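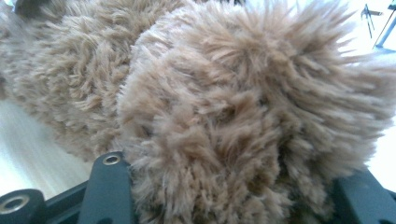
Figure 3. Wrist view of the hand-held gripper with a long-pile plush toy held at the fingers. A metal ring is visible near the top of the central finger.

4.2 Upkeep of the Gripper During Soft-Object Trials

The hand-held gripper used at the Sorkberg site was set up once for rigid objects and then kept in that state for the first part of the study. Soft objects with long fibers required a separate upkeep routine. Fur can spill over the top of a finger and hide part of its edge (Figure 3), and loose fibers that reach a pivot are drawn in when the fingers close. The effect on the recorded data was small at first. Finger width, as logged by the Nemura encoder, drifted away from the width measured with calipers, and the drift grew with the number of closures.

Each upkeep cycle began with the power off and the fingers fully open. Fibers were pulled from the pivots with tweezers, working away from the joint, and the finger faces were wiped with a dry lint-free cloth. Solvent was avoided on the faces because it changed their friction for several closures afterward. The pivots were then moved by hand through full travel. Any stiffness led to removal of the finger and cleaning of the pin. Pins were refitted dry, as oil held the fibers in place and shortened the time to the next cleaning.

The encoder zero was reset after every cleaning. The fingers were closed on a steel gauge block from the Grecu set and the reading was stored as the offset. A cycle took 11 minutes, or almost twice that when a pin had to be removed. 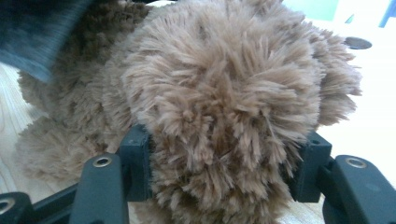 Figure 4. Plush toy compressed between the two finger pads, with fur over the upper edges of the pads.

Pad alignment was checked with the same block. A pad that is slightly rotated on its mount still holds a rigid part well enough, but on a compliant object the load moves to one edge and the object turns as the fingers close. The view in Figure 4 is of limited use for this check, as the fur covers much of the contact area. Alignment was therefore set before the object was picked up and was not adjusted during a trial.

The interval between cleanings was chosen from a run of 124 closures on plush objects without upkeep. Width error passed the limit used in the Wudo processing script before the end of that run. In the main study the gripper was cleaned after every seven trials, and the error remained under the limit throughout. Rigid-object trials kept the original schedule of one check at the start of each session.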